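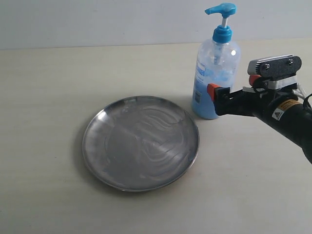 Hellambridge Introduces Utura Dish Care Program for Shared Kitchens

HELLAMBRIDGE, 2020-03-20 -- The Zullitz Institute for Household Practice today announced the opening of Utura, a program of study and public guidance on the care of stainless steel plates and serving trays in shared kitchens. The program will be housed in the Ionescu Building and will serve residence halls, community dining rooms and small catering kitchens in the Hellambridge area.

Utura deals with a common complaint. Steel dishes that have been washed and put away often come back to the table with streaks, rings and cloudy patches. These marks are usually left by soap that was not fully rinsed off, by hard water, or by a cloth that has been used for too long. They are rarely a sign of damage, but they lead many kitchens to wash the same dishes twice or to replace them early.

"A steel plate shows everything you do to it," said Obed Fiadzo, director of the Institute. "We want the people who wash dishes every day to have plain directions they can follow at the sink, using supplies they already have in the cupboard."

The first Utura guide sets out a basic routine for round plates and shallow trays. Soap is measured from a pump bottle, one press for each dish, and spread with a soft, damp cloth from the center toward the rim. The dish is then rinsed under running water on both sides and dried at once with a second cloth. Steel wool and scouring powders are not recommended for polished surfaces. Kitchens with hard water may add a final wipe with diluted white vinegar, followed by a clear rinse. 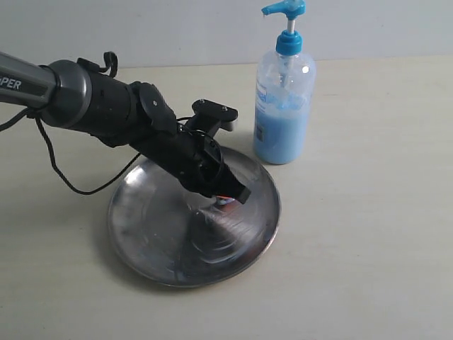
A round stainless steel tray with smudges and faint swirl marks on its polished surface.

The guide gives particular attention to the rim, where soap tends to collect, and to the flat inner surface, where circular wiping can leave curved marks that are easy to miss until the dish is held to the light. Readers are advised to check each piece at an angle near a window or lamp before stacking it. A dish that still shows a film should be rinsed again before more soap is applied.

Work on the guide began in December with a review of cleaning habits in 12 shared kitchens. Staff at the Institute compared written instructions posted above sinks and found that most gave no amount for soap and made no mention of drying.

"The word 'rinse' was there, and very little else," said Necati Soylu, who leads the Utura program. "Our guide runs to seven short steps -- and it fits on one sheet."

Printed copies will be supplied at no charge to participating kitchens, together with a wall card for use beside the sink. The Institute expects to enroll up to 18 kitchens in the first year. Each will be asked to keep a simple dish care log for 14 weeks and to return it at the end of that period. A second guide, on lids and deep pans, is in preparation.

Kitchens wishing to take part may apply in writing to the Utura program office at the Ionescu Building, Hellambridge.

About the Zullitz Institute for Household Practice

The Zullitz Institute studies everyday household work and publishes guidance for homes, schools and shared facilities. Its reading room in the Ionescu Building is open to the public by appointment.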